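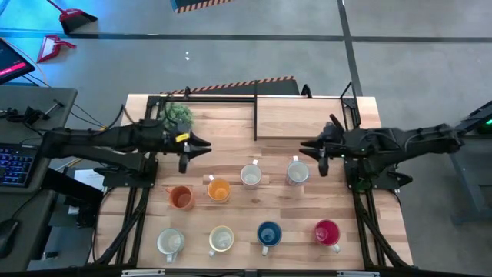 Teshome asked, in a remark left against the previous entry, whether the planner ought to be told which way a handle points before it selects an arm, or whether it should choose the arm first and let the wrist sort out the rest. The question is a fair one and was taken as the starting point for this session.

Notebook, January, entry opened 14:00
Project Skerholm, two-arm planning

At present Nedar, the perception module, returns a centre and a handle angle for each mug. The angle is passed to the planner but is used only at the grasp stage. Arm allocation is by distance alone. With mugs set in two rows and handles turned in different directions, this gives plans in which an arm is assigned a mug it can reach but cannot take by the handle without crossing the space of the other arm.

Change made: the handle angle now enters the allocation cost. The weight was set to 40 and is held in the Trovidier configuration file, not in the code. Colleagues are asked not to alter it locally.

Planning was replayed offline on 100 stored layouts before anything was sent to the arms. 2 layouts returned no plan. Both fail in the collision check between the forearms and not in allocation. Ticket 1841 has been opened for this.

Outstanding: white mugs against the pale table top. The angle estimate should carry a confidence value, and the planner should decline to use it when that value is low. The threshold is not yet agreed.

Logs are in the usual directory, under the Skerholm branch.

Comments (2) Shares 0
Search this notebook Enter keyword Go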